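A few posts on the last month of collecting demonstrations for our bagging task. I run the collection side at Dendelwood, so this is about the data. Somebody else trains on it.

The task is short. Packaged stuff starts on a table, ends up in a cloth bag. A person does it with the hand-held gripper, we record it, and the policy learns from the recordings. One full pass is an episode.

The target for May was 200 usable episodes. We got 156. I want to write down where the other ones went while I still remember.

First, what we mean by usable. The item goes in, it stays in, the gripper lets go cleanly, and the tracking holds from start to finish. If any of those fail, the episode gets a tag and moves to a separate folder. We don't delete it.

We stopped deleting failures last winter. We had thrown out a batch of dropped items, and then the people training the policy asked for dropped items. Storage is cheap enough now that I don't want to have that talk again.

Biggest loss was tracking. If you swing the gripper fast or bring it too close to a plain surface, the position estimate jumps. You don't notice while you're recording. You notice the next morning when the path has a spike in it.

The fix was dull. Slow down on the approach, and keep some texture in view. We also stopped recording in the late afternoon, when the sun comes in low and half the table turns to glare. Most of the spikes went away after that.

Second biggest was the bags themselves. Soft plastic packaging is hard to grip the same way twice. It folds and creases, and the printed side ends up on the inside. A grip that looks fine at the table can slide off halfway up.
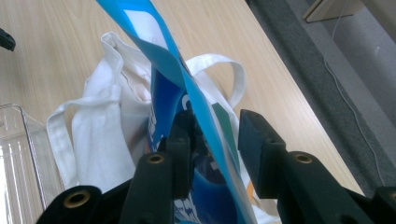
What I ask people to do now is pinch, wait a beat, then lift. The wait gives us a few clean frames where the fingers are closed and nothing else is moving. Without it the close and the lift blur together, and the policy learns to start lifting before it has hold of anything.

We saw that on the robot in the first round. It would close on air a little above the package and carry nothing over to the tote with full confidence. The demonstrations had taught it that.

The tote is its own problem. A box has an opening in the same place every time. A cloth bag has an opening wherever the cloth happened to fall, and sometimes the handle lies across it.

For the first week people were tidying the tote before each episode. Understandable, but it meant every recording had a nice open bag in it. I changed the instructions to say pick it up, drop it, and work with whatever you get.

Success rate per episode went down after that change and the data got better. I had to explain the drop in the weekly numbers to two different people.

If the opening is folded shut, the operator is allowed to open it with the gripper, as part of the episode. No bare hands in view. A hand reaching in to help is a step the robot can't copy, so those get tagged and pulled.

We pulled 4 for that reason. All were from people's first hour. It's a natural thing to do and I did it myself when I was learning.

Some numbers on pace. A practiced person can do an episode in under a minute. The reset takes longer than the episode. You take the item back out, move things around, shake the tote, check that the recording saved, and start again.

We tried having one person record while a second person reset. It was faster, but the second person kept walking through the background and putting things back in the same spots. We went back to one person per table.

Placement is the thing I check most. People have habits. Mine is to put the item slightly left of the tote, every time, unless something stops me. One set of 76 episodes had the package on the same side in nearly all of them, and that set was mine.

So now there's a list. Before each episode the screen gives you a rough position for the item and one for the tote, and you set up to match. It doesn't have to be exact. It just has to be a choice you didn't make.

Labeling goes through Ondix, our in-house tool. It plays the clip with the gripper width drawn underneath, and you mark the grasp and the release. It used to guess those from the width alone. Thin plastic broke that, because the fingers close nearly all the way on a good grasp and all the way on a miss, and the two lines look the same.

We mark those by eye now. It adds time, but I'd take slow labels over wrong ones. Two people label the same clip once in a while so we can see how far apart they are. On the release they agree. On the grasp they can be several frames off.

Someone asked last time why we don't do this on the robot directly. We do some. The robot is at the Te Moana site and it's booked most of the day. The hand-held gripper goes in a backpack, and a different room gives us a different table, floor and light without anybody building a set.

The other reason is that people move better with the thing in their hand. They feel the plastic start to slip and they adjust. Over a remote arm they don't feel it, so they squeeze hard and hope.

Wear and tear: check your screws. One of ours had a finger working loose for two days, and the opening width drifted a little with each session. Those episodes are usable with a correction, and I spent an afternoon on the correction. Checking the screws is now on the start-of-day sheet.

Next round is more kinds of packaging and a second style of tote. The Bindetti team is lending us a table and two people who haven't done this before. I'm looking forward to the new people mostly for their habits, which will be different from ours.

Will post the split between clean and tagged episodes once the labels are in. If you're collecting with soft bags too, I'd like to hear how you mark the grasp.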